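Open Doors at Landura
An October afternoon among the arms, the cables and the very strong tea
By Wing-sze Pan
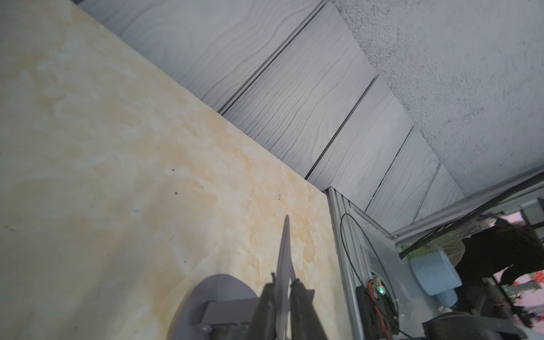 Late start, long line

Two o'clock, said the sheet. Closer to twenty past by the time the doors opened and the line shuffled in off the street. Coats, strollers, one man with a folding stool who'd clearly done this before. The Landura workshop sits in what used to be a ribbon mill, put up in 1880, and the stairs are the original stairs. Steep. Mind your head at the turn.

I'd come for Tulimus. That's the name of the project, not the machine, and I got it wrong in front of three people before anybody put me right. Tulimus is the plan to teach an arm small household jobs: picking up, setting down, wiping, closing. The dull stuff. The stuff my mother did while talking on the phone.

Lesia Stelmakh runs it. She talks fast and walks faster, and my notes from the first ten minutes are mostly arrows. "We don't want it clever," she said over her shoulder. "We want it to pick up a spoon the same way in the afternoon as it did in the morning." Then she was off down the corridor to find an extension cord.

What the wrist sees

The camera rides at the end of the arm, and its view takes some getting used to. The gripper is always there at the bottom, two dark gray fingers, and past them whatever the arm happens to be facing. A mottled beige surface that could pass for marble. Gray strips with a wood grain. A wedge of rough stucco. Swing a little and there's an aluminum profile, clear acrylic, a black cable looping across it, a small circuit board with a tiny green light.

Rodrigo Alcaraz looks after the hands, as he calls them. He's been through more fingertips than he cares to remember. Soft ones wear, hard ones skid. He passed a box of old ones around the room and a boy of maybe nine asked if he could keep one. He could. So then of course everybody wanted one.

I asked about surfaces. Big mistake if you have a train to catch! Patterned counters are the thing that keeps Rodrigo up at night. A crumb on a plain white table is easy to spot, he says, but put the same crumb on something blotchy and the software starts seeing crumbs everywhere. Or none at all. His answer is practice and more practice, 90 short runs on a good day, then a long evening going through them.

My turn

Visitors got to drive. Fifteen people signed up, one clipboard, a pen that didn't work. I was fourth.

You hold a pair of handles and the arm copies you. Sounds simple. My first go I stopped well short of the cup, my second I went straight past it, and the third time I got hold of it and was so pleased I forgot to put it down. Alfie Yeoman, who was minding the clipboard and is in his first year there, told me to breathe out. It helped. I don't know why it helped.

The woman after me did it in one. Piano teacher. She set the cup on its saucer without a sound and handed back the handles like someone returning a library book.

There's a slight lag, by the way. You move, it thinks, it moves. You start to lean your whole body to hurry it along, same as people do with bowling balls, and by the end of the hour half the room was leaning.

Questions from the floor

Somebody asked about jobs. Somebody always does and fair enough. Lesia didn't dodge it. Her first customer, if there is one, will be Rawat, a small firm that fits out kitchens for people who can't grip well, and the arm would go in next to the sink. She wouldn't give a price. She wouldn't give a date either, though she was asked 2 different ways by the same man.

Cosmin Bălan, down for the day from the Flesorley lab, was blunter. He thinks the arms are years from being left alone in a kitchen. He also thinks the stop button should be bigger. The two of them went at that for a while, cheerfully, and I lost the thread somewhere around cable routing and went for tea. It was strong. It came in mugs with teh old mill on the side, and there were ginger cookies, gone by four.

A girl wanted to know if it had a name. No name. She was given the job of thinking of one and took it very seriously, sitting on the bottom step with her chin in her hands. Last I heard it was between Gerald and Spoon.

If you want to go

The workshop opens its doors again in spring. Entry is free, but sign up for the driving early and bring your own pen. Street parking is hopeless, so take the bus and walk up from the bridge. There's a ramp round the back for anyone who can't manage the stairs; ring the bell and wait, it's a long walk for whoever answers.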